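Nallville Family Centre
24/12/2020

1/ The Nallville Family Centre wishes to advise parents and carers of arrangements for the parents' room and stroller loan service over the holiday period. Please read the full thread before visiting.

2/ The parents' room on the lower level remains open daily. It has 5 feeding chairs and two change tables. Families with twins or more may ask at the desk for the larger cubicle, which takes a double stroller without folding.

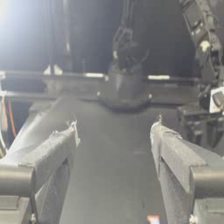
3/ Stroller loans

Single and double strollers may be borrowed for the day on presentation of a library card or driver's licence. A refundable deposit of $10 applies to singles and $50 to doubles. Bookings made in November under the old form remain valid – there is no need to apply again.

4/ Strollers are to be returned to the Zawadzka Street entrance before closing. Please empty the under-basket. The lost property cupboard currently holds a considerable number of dummies, sun hats and single socks, and unlabelled items cannot be kept beyond the end of January.

5/ Grandparents' morning tea resumes in the new year under Jolanta Nowakowski. Grandparents caring for children under two are welcome, with or without the parents. Numbers are limited and names should be given to the desk in advance.
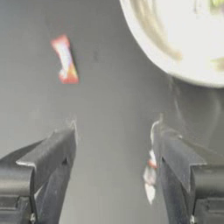
Those who attended this year's sessions will keep their places in the new program, provided they confirm with Ms Nowakowski by email.

6/ The mothers' group for babies under twelve months will be divided into two, owing to demand. Leen Mahasneh will convene the morning group and Beril Kahraman the afternoon group. Siblings may attend either.

7/ Route 51 buses stop at the Zawadzka Street entrance and accept open strollers outside peak periods. Enquiries about any of the above may be made by reply to this thread or at the desk.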